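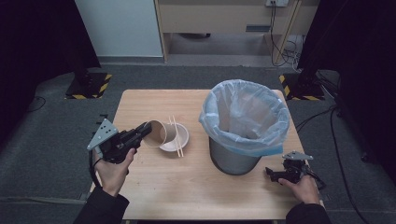

Jhosep Mamani objected at the planning stage that clearing a table is too small a task to study by itself, and that most of what matters in a canteen happens at the bins by the door. We took the objection seriously and kept the bins in, but we still treat the table as the place where sorting starts.

4.2 Clearing a place setting

Figure 3. Place setting with a bowl, chopsticks and a paper cup, next to a lined bin.

The canteen at Bekbridge serves 500 meals on a normal working day. Meals are eaten from bowls that go back to the kitchen, while paper cups are thrown away. A diner who clears up therefore has to split the setting in two. In July we watched 140 diners do this at the end of lunch and noted the order in which they dealt with each item.

The cup was usually dealt with first. It is light, it tips over easily, and once on its side (as in Figure 3) it takes up space that people want back. Chopsticks were the least settled item. When they lay across the bowl, diners tended to carry bowl and chopsticks together and decide later. When they lay on the table, they were more often picked up with the cup and thrown away with it, including at the tables where reusable pairs had been laid out.

The liner also made a difference. A bag folded well down over the outside of the rim stayed up when a cup was dropped in. A bag with a short fold slipped inside after a few cups, and diners then held the rim with one hand while using the other. Yeison Huaranga, who coded the notes separately, marked this as a pause; the first author had marked it as part of the throw. We use Huaranga's reading in Table 2.

We did not weigh the waste from single tables. Kitchen records give 2388 paper cups for the week of the observations, but they do not say which were used at the tables and which were taken back to desks, so the figure is not used in the analysis. The effect of placing a bin on the table instead of beside it is taken up in Section 4.3.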